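Gripper fingers keep sliding off the power strip, which way to go?

Posted in Builds & Workshop, 2 April 2025

plutcombe_pete
Building a pair of hand held grippers at home for teleop practice. Goal is dumb simple, grab a power strip by the end and turn it on the table. Fingers are black, printed, flat faces, 45 percent infill. They close fine on a wood block. On the glossy strip they just skate. Tried squeezing harder, trigger arm started to flex. Also the tips came off the bed kinda ragged and I havent cleaned them up. Do I reprint with ridges or stick something on?
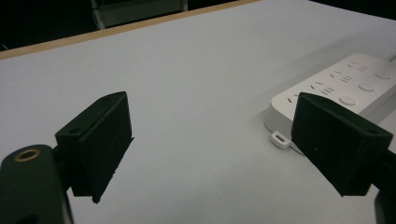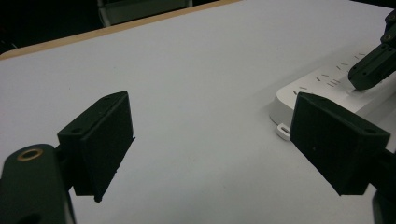

Fingers open over the table, strip behind the right one. Other gripper at top right in the second pic.

Strip is NOT plugged in before anyone asks.

Anca Dumitrescu
Dont reprint yet. Glue a pad on first, 2 mm silicone sheet, contact cement, scuff the plastic with 300 grit so it holds. Wipe the strip too, finger grease is half of it. And file those tips, a ragged edge touches before the face does and then you only have a line of contact. If it still slips your faces arent parallel when closed. Check with a strip of paper, pull it from the top then the bottom. Should drag teh same.

Jendeck
rubber bands. 6 of them. done

katayama_k
Bands work for a day then roll off. +1 on the pads. For the flex, reprint the trigger arm lying flat, layers are probably going the wrong way.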